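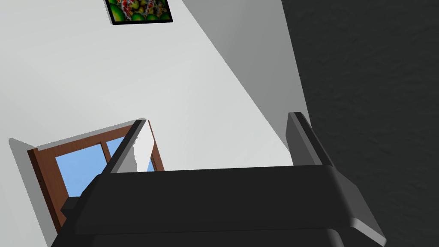 Wrist view in the sim, fingers wide open, nothing between them.

So I lost most of July to a tilt. If you've been following along you know I've been trying to get my simulated arm to pick things up off a shelf and hand them over to a bin, and that it was going great, and that I was being kind of insufferable about how great it was going. Then I swapped in the new room (walls, a window, a picture, the whole cozy apartment deal) and the arm started closing its fingers on thin air.

Every single time, too. I ran 100 grasps overnight and woke up to 2 successes. The log was very cheerful about the other ones. It said "grasp complete" for all of them, and the arm carried its handful of nothing over to the bin and let go of it with real care.

My first guess was the room. New room, new lighting, all those hard shadows, and my object detector was trained on a pretty boring grey box. So I spent a week on lighting. I made the shadows softer, I moved the sun, I took the picture off the wall because it's this loud mess of green and red and yellow blobs that kind of looks like fruit, and I had fully convinced myself the detector was seeing apples in it. It wasn't. The picture is back up and I owe it an apology.

Second guess was the gripper model. I'm using a two-finger one I built myself and named Gilbert, and Gilbert has had problems before. There was the time his fingers passed right through each other (don't ask). I went over all the collision shapes again and found one small mistake on the left finger, fixed it, got super excited, ran it again. 2 out of 100. The same two!

That should have been my clue, and I missed it. Rami Nseir caught it when I was whining in the group chat. He asked which two, and I said the ones in the middle of the shelf with the wrist pointed straight down, and he just typed "and what's different about the others" and went to bed. I hate when he does that.

What was different about the others was that the wrist was rotated. And once I was thinking about rotation I went back through my wrist camera captures, where the window and the wall and everything lean way over because the hand is rolled, and I compared the lean with the angle the controller thought it had. They didn't match. The camera was getting its roll applied twice, once by the arm and once more by a transform I'd added back when the camera sat on a fixed post. With the old grey box there weren't any straight lines to give it away, and I'd only ever tested with the wrist square to the shelf. The detector was doing its job perfectly the whole time. It found the object, then my code spun the answer around and sent the fingers off to the wrong spot.

The fix was deleting one line. I'm not going to tell you how long I looked at that line.

The part that bugs me more is "grasp complete." All that message meant was that the fingers had been told to close. It never checked whether there was anything in there. In a sim, who cares, but I've been planning to put this same code on Siham Dabbas's real arm in the fall, and a real arm that believes it's holding something when it isn't is going to swing around making some bad decisions. So now there's a proper check. If the fingers close past 2 millimeters, the run stops and the arm stays put until I clear it by hand. I also added a test that rolls the wrist through a bunch of angles and makes sure a fixed corner of the window stays where it should in world coordinates. It runs before anything else moves.

I kicked off 1000 grasps last night with the fix in, split over the old room and the new one. They weren't done when I sat down to write this, but the first 50 from the new room had 2 failures, and both times it stopped and told me it had missed - which made me happier than the other 48.

Next up is the sliding thing, where flat objects scoot away when the left finger touches first. Ognjen Gashi says it's my friction values. I think it's Gilbert again.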